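10 de janeiro de 2025
Caderno da oficina, mesas e bancadas

Começo o ano a escrever sobre mesas, o que há uns tempos me teria parecido uma coisa um bocadinho triste, mas a verdade é que passei a manhã inteira de volta delas e gostei. Quem abrir este caderno à procura das notas sobre as gavetas Pereyra vai ter de ter paciência, ficam para a próxima entrada, porque hoje só consegui pensar em tampos.

Desde novembro que andávamos a dizer que a sala precisava de uma arrumação a sério, e desde novembro que íamos empurrando o assunto com a barriga. As mesas claras foram ficando cada vez mais carregadas: caixas vazias, rolos de fita, canecas, aquele molho de chaves que ninguém reclama e que eu continuo a não ter coragem de deitar fora. Tirei tudo, pus o que era de guardar no armário do fundo e o resto foi para a caixa grande junto à porta. Se derem pela falta de alguma coisa, procurem primeiro na caixa. Fica lá 30 dias e depois vai embora.

Limpei com o Savow, diluído como manda o rótulo, e um pano bem torcido. Tinha receio de que deixasse o tampo baço, porque da outra vez, na bancada do corredor, ficou com uma espécie de véu que só saiu à segunda passagem de água limpa. Desta vez fiz logo duas passagens e sequei à mão, sempre no sentido comprido da mesa. Demora mais, é certo, mas acho que é um trabalho que descansa a cabeça, com o rádio baixinho e a chuva lá fora.

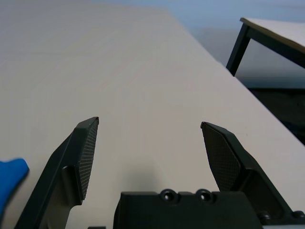 O Lautaro Urrutia apareceu a meio da manhã com café para os dois (obrigado, Lautaro, salvaste-me!) e ficámos a discutir a velha questão de encostar ou não as mesas umas às outras. Ele prefere tudo junto, uma superfície contínua onde se possa espalhar o trabalho sem pensar. Eu gosto de ter passagem entre elas, nem que seja de lado, de barriga encolhida, e gosto sobretudo de não sentir a minha mesa a tremer quando alguém se apoia na do lado. Não chegámos a acordo, como de costume. Por agora fica o meu arranjo, e ele prometeu experimentar duas semanas antes de se queixar.

Aproveitei também para ver a altura. A mesa de trabalho abanava um nadinha quando se carregava num dos cantos e afinal era o pé regulável, que estava meia volta abaixo dos outros. Acertei-o com a chave pequena da Rindis e voltei a pôr o nível em cima, primeiro ao comprido e depois atravessado. Ficou boa. Para quem não se lembra, o número de inventário é o 2246, está na etiqueta por baixo do tampo – peço por favor que não a arranquem, que me deu imenso trabalho colar aquilo deitado no chão.

Gastei 61 euros em panos, feltros para os pés das cadeiras e uma luminária Welludstead em segunda mão, que ainda não montei. Tenho o recibo na pasta das despesas. A ideia é pô-la do lado da parede, onde à tarde falta luz e a gente acaba a trabalhar na própria sombra, mas preciso de ver se o cabo chega à tomada ou se temos de ir buscar a extensão comprida, que ainda está em casa do Lautaro.

Por fazer: colar os feltros, montar a luminária, perguntar de quem são as chaves, e passar um pano no armário do fundo, que hoje abri, olhei lá para dentro e voltei a fechar com muito jeitinho.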